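ロボット・自動化 > 家事・片付け > セットアップガイド
シェア 43 コメント 5

4章 片付け作業の設定(天吊りアーム、シミュレータ版)

急ぎで書いてます。Garkdaleの社内手順をそのまま起こしたもの。誤字はあとで直す。担当はウルディス・ブトキエネ(Uldis Butkienė)、動作確認はポヴィラス・ルーセ(Povilas Lūse)。

4.1 始める前に

最初によく聞かれる件。「で、家事はもうできるの?」

答え。机の上の片付けなら、条件つきで、できることもある。部屋の片付けは無理。洗濯物はもっと無理。この章で設定するのは、机の上の物を一個つかんで、かごに入れる、それだけ。人がやれば二秒の仕事に設定が一章ぶん要る。今のところそういう段階です。

期待値を下げてから読んでください。展示会の動画を見てから来た人はとくに。

必要なもの:
・制御ソフトLepik(シミュレータ込みのほう。ビューアだけの版では動かない)
・作業定義ファイル一式(Zurkisフォルダごとコピー)
・グリッパ設定、二本指用
・時間。初回は午前中まるまる空けておく

注意:実機につなぐのは4.6が終わってから。先につながない。先につないだ人がいます。

4.2 シーンを読み込む

1. Lepikを起動。ライセンス確認の窓が出たら閉じずに待つ。閉じると最初から。

2. 「シーンを開く」からZurkisフォルダの机上片付けを選ぶ。ポート番号を聞かれたら2284。ほかの番号でも起動はするがアームが応答しない。エラーも出ない。ここで半日つぶした。

3. 視点を「机・正面」に切り替え。アームが天井の取り付け部から下がっていて、穴あきの作業台が正面に見えていればOK。床が上に来ていたら座標系の設定が逆。設定→座標→Z上向き。

4. 物体リストを開いて、机上の物が全部登録されているか見る。名前が「unknown」のままの物は手で直す。缶とびんを取り違えると把持幅が合わず、あとの手順が全部ずれます。

メモ:かごは「入れ物」、皿とボウルは「食器」に分類。ボウルも入れ物じゃないかという意見はもっともだが、今の版は入れ物を複数登録すると行き先を迷って止まる。入れ物はかご一つにしておく。

4.3 把持の設定

5. 対象を選ぶ。最初は必ず缶から。まっすぐ立っている円筒で、上から指を下ろせばよく、向きを考えなくていい。バナナから始めたがる人が多いけど後回し。

6. 接近方向を「真上」に。斜めは選ばない。斜めだと隣の物に指が当たる。

7. 指の開きは対象の幅より少し広く。広すぎてもだめ。缶のうしろにびんがあるような置き方だと、開きすぎた指がびんを倒します。

8. 「下降」ボタンを押して、指が缶の位置まで下りたところで一時停止。この状態で画面を見比べる。

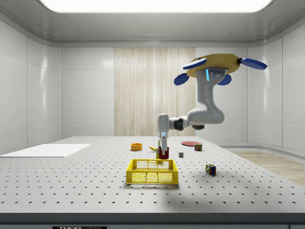
9. 位置が合っていれば「閉じる」。合っていなければ「上昇」で戻して5からやり直し。途中から微調整しようとしないこと。微調整の値は保存されない(仕様らしい。要望は出した)。

10. 持ち上げ高さを決める。かごの縁より上まで。当たり前に聞こえるけど初期値が低くて、そのまま横に動かすとかごごと押していく。見ていて悲しい。

注意:握力を上げて解決しようとしない。シミュレータでは滑らなくなったように見えても、実機の缶はつぶれる。

4.4 物ごとの難しさ

設定例の前に、どれが簡単でどれが面倒か。うちで試した感触なので、よそでは違うかも。

缶:楽。立っているかぎり。倒れて転がると急に難しい。

小さい立方体:位置さえ正しければ楽。指の先だけで挟むので、高さの誤差がそのまま失敗になる。

ルービックキューブ:形は素直。ただし認識が色に引っぱられて、面ごとに別の物として登録されることがある。そのときは「結合」。あと、幅が指の開きの上限に近いので、向きが斜めだと入らない。

バナナ:曲がってる。中心をつかむと傾く。重心はソフトの推定より内側にずれることが多いです。手動で補正。

ボウル:縁をつまむ設定にする。中に何か入っていたら対象外。

平たい皿:ほぼ無理。机にぴったり寝ている物は指が下に入らない。人間なら端まで滑らせて持ち上げるところを、今の作業定義には「滑らせる」がない。Fudalettiの追加モジュールを入れればできるという話だが、まだ試せてない。

薄い板:皿と同じ理由で対象外。物体リストで「無視」に。

4.5 連続実行

11. 一個ずつ成功することを確かめてから、順番を組む。順番は手前から奥ではなく、倒れやすい物から先。うちは缶、立方体、キューブ、バナナの順。

12. 各動作のあいだに「再認識」を必ず挟む。省くと速い。省くと失敗する。前の動作で隣の物が少し動いていても気づかず、何もない所をつかんで、成功と記録します。

13. 失敗時の動作は「停止」。「再試行」にすると、同じ失敗を上限までくり返すだけ。夜中に回して朝見たらずっと空気をつかんでいた、というのが10月にあった。

14. 実行。画面から離れない。

メモ:かごの中の並びは気にしない設定になっている。つまり、入れるだけ。きれいに詰めるのはまた別の作業定義で、そっちは未完成。片付いたと言えるかは見る人しだい。

4.6 実機に移す前の確認

15. 同じシーンを、物の位置を変えて5回続けて通す。一回でも落としたら最初から数え直し。

16. 照明の設定を暗めにして、もう一回。シミュレータの部屋は明るすぎる。実際の台所や作業場はああはいかない。

17. 非常停止の場所を全員が言えること。言えない人がいたらその日は中止。

18. ポヴィラスに連絡してログを見てもらう。OKが出てから接続。

4.7 うまくいかないとき

・アームが動かない → ポート番号。2284。
・動くけど全部ずれる → 座標系。4.2の手順3。
・缶の横に指が下りる → 物体の原点が底面か中心か確認。中心に統一。
・つかむが途中で落とす → 移動速度を下げる。握力はそのまま。
・バナナだけ毎回だめ → そういうものです。補正値を保存し忘れてないかだけ確認
・キューブが増えた → 手順は4.4の「結合」。増えたまま実行すると、ひとつ入れたあと残りを探して止まらない。

4.8 で、仕事に使えるのか

問い合わせが多いので書いておく。

決まった物が、決まった机に、重ならずに置いてある。その条件なら部品の仕分けには使えそう。工場の軽い作業で、隣に人がいて、止まったら直せる、という形ならうちも来期試す予定。

家庭は遠い。家の机には知らない物が毎日増えるし、重なるし、濡れてるし、子どもが横から持っていく。登録していない物が来たら止まる機械に、夕食後の食卓は任せられない。ウルディスはもう少し楽観的で、食器を下げるだけなら先にできると言ってる。皿が持てるようになってからの話ですけどね。

皿の件、Fudalettiのモジュールを試したらこの章に追記します。それまで皿は手で下げてくだい。

タグ:片付けロボット/把持/シミュレータ/Lepik設定
コメント 5件を表示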